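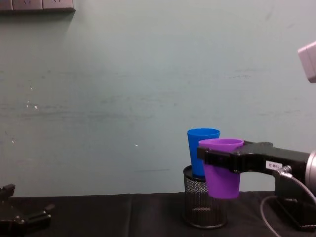
Plastic cups and the wire-mesh holder, on the black cloth.

How to Keep Your Plastic Cups in a Mesh Pencil Holder

Plastic cups have two natural habitats: the back of a cabinet, where they fall over, and the front of a cabinet, where they fall on you. I lived with both arrangements for years. Then I emptied out a mesh pencil cup from my old desk at Nundlow and found out it would hold a drinking cup about as well as it ever held pens, most of which were dead anyway.

You'll need plastic cups, a round mesh holder with an open top, and a cloth if your table shows every scratch. Total time is 10 minutes, or an evening if you are the kind of person who stops to wash the cups first. You should be that kind of person.

Step 1. Check the fit before you buy anything

Take one of your cups to the store. Yes, you will feel silly walking through the office supply aisle with a purple cup in your hand. Cristian Taipe refused to do this and bought three holders by eye, and he now owns a lot of places to keep pens.

The cup should drop in without being pushed and come out without lifting the holder off the table. If you need two hands and a knee, get the next size up. Cups with a wide rim and a narrow base are the easiest. Cups with handles are a different tutorial and I'm not writing it.

Step 2. Empty and clean the holder

Tip it over a trash can and tap the bottom. Mine gave up 6 paper clips and a key to something. Wash it with dish soap and an old toothbrush, working from the outside, then turn it over and do the base, where the pencil dust collects. Rinse, shake it hard over the sink and leave it upside down on a towel. Check that no wire ends are sticking up around the rim. If you find one, bend it back with pliers or retire the holder to the garage.

Step 3. Pick the spot

Against a wall is good, provided you can still reach the outlets and nobody's elbow passes through on the way to the toaster. I put a black cloth down first. It stops the metal from marking the table and it hides coffee. It does not hide flour, lint, or cat.

Smooth the cloth flat where the holder will stand. A fold under the base gives you a lean, and a lean gives you a cup on the floor by breakfast.

Step 4. Load it

Cups must be completely dry. Put the first one in base down and let it settle. If your cups nest, lower the second into the first and let go gently. Do not press. Pressed cups form a vacuum bond that I have only ever broken with hot water on the outside one, cold water in the inside one, and some language.

Stop at two or three. The holder is short, the stack gets tall quickly, and the whole business turns top-heavy. I once tried for the full family set and heard the result from the driveway.

Step 5. Live with it for a week

Take cups out straight up, with the other hand near the holder until you trust it. Wipe the mesh when you wipe the table. Every month or so, shake the cloth outside and wash it.

Problems people have written in about

The holder slides around. Stick felt dots on the base, or a ring of rubber shelf liner cut to size.

The cups smell like the holder. Wash the holder again. If it used to hold markers, wash it a third time.

My kids put pencils back in it. Mine too. I have bought them their own, and they keep cups in it.

Next month: what to do with the lids, assuming you have ever found one that matches.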